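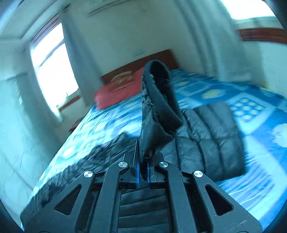
Welche Kleidungsstücke umfasst die Sammlung »Vancombe Textil«?
Erfasst sind Jacken, Westen und Mäntel, die im häuslichen Umfeld auf Betten gefaltet oder ausgebreitet werden.

Datenblatt, Stand 21. Oktober 2019
Verantwortlich: Hooman Ansari, Arbeitsstelle Edbridge

Gegenstand
Die Sammlung dokumentiert das Zusammenlegen gefütterter Oberbekleidung in privaten Schlafräumen. Sie enthält 2.622 Einzelbilder aus 54 Räumen. Davon zeigen 819 gesteppte Jacken, so auch das Bild am Anfang dieses Dokuments: eine schwarze Steppjacke auf einem leuchtend blauen, hell gemusterten Laken.

Verzeichnisse
bilder/ – Einzelbilder, nach Räumen geordnet
angaben/ – je Bild eine Textdatei mit Kleidungsart, Farbe und Unterlage
pruefung/ – 356 Bilder, deren Angaben doppelt erfasst wurden

Hinweise zu den Angaben
Als Unterlage gilt die Fläche, auf der das Kleidungsstück liegt. Kissen und Kopfteile der Betten werden im Feld »Umgebung« vermerkt. Muster der Bettwäsche sind nur grob benannt (gepunktet, geblümt, gestreift, sonstige). Angaben zu Füllmaterial und Hersteller werden nicht geführt.

Einschränkungen
Dunkle Stoffe überwiegen. Bei Gegenlicht sind Steppnähte teilweise schwer zu erkennen; betroffene Bilder tragen den Vermerk »hell«. Der Teilbestand Renaud liegt bislang ohne Farbangaben vor.

Nutzung
Die Weitergabe an Dritte bedarf der schriftlichen Zustimmung der Arbeitsstelle Edbridge.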